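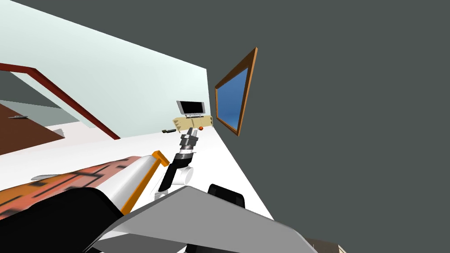 Deux mois avec l'Ison à la résidence, voilà mon avis. Je fais les chambres chez Amwood, et ranger ce qui traîne par terre, c'était la moitié de mes matinées (et tout mon dos !). Le robot à deux bras s'en charge, nous on passe derrière pour les lits et les vitres. On est toujours 7 dans l'équipe, mais je discute enfin un peu avec les résidents – ça change tout.

Moins bien : il est lent, et il faut quelqu'un pour valider chaque pièce sur la tablette. Lorne Campbell, notre chef, adore ; moi je trouve que ça fait beaucoup d'écran. Et les 687 euros d'entretien, aïe.

Quatre étoiles quand même, je ne reviendrais pas en arrière.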